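Ciltuddale Pattern Library
README for the costume and armour patterns, April release

Welcome! Ciltuddale is a free collection of leatherwork patterns for live roleplay, stage and fancy dress. It started as a folder of bracers that Sabina Mikuš drew for her own group and it has grown a great deal since then. There are over 200 patterns in it now, from simple belt pouches to a full set of lamellar with shoulder pieces, and we're still adding to it whenever someone sends us something good (please do!).

What you get

Each pattern lives in its own folder, named after the piece. Inside you'll find a cutting sheet as a PDF, the same sheet as an SVG for people who like to resize things, and a plain text file called notes. The notes give the leather thickness, the number of rivets or buckles, and any warnings from people who have already made it. Read those first. The Korano gorget, for one, looks lovely on paper and will choke anybody with a short neck unless you shave a bit off the front.

Sizes

Adult patterns come in small, medium and large. Children's sizes exist for the bracers, the Reddy helm and most of the belts. All measurements are in millimetres. Print at 100 per cent with page scaling turned off, then check the little ruler in the corner with a real one before you cut into a good hide.

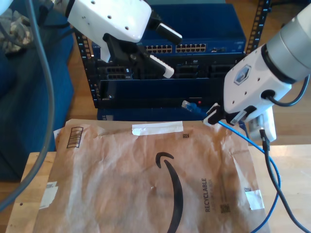 Kári Fogh wrote to say that the Deserent pauldron comes out much nicer in 3 mm veg tan than in the 2 mm we'd put down, and that the top plate wants wetting and shaping over a bowl before the strap holes are punched. Quite right, and the notes have been changed to match. Thank you, Kári!

Known problems

The left greave in the Korano set is a mirror of the right one, but the buckle tabs didn't get flipped. Swap them by hand for now. Two of the older helms have no seam allowance at all, and their notes say so in capitals.

Using the patterns

Make as many pieces as you like, for yourself or to sell at fairs. We only ask that you keep the designer's name with the sheet if you pass it on. Please don't sell the sheets themselves.

Sending in your own

Draw it, make it at least once, and send us the sheet with a few lines of notes. Rough scans are fine, and Sabina loves redrawing them. Dye recipes go in the separate dyes folder, with the name of the leather you tested them on.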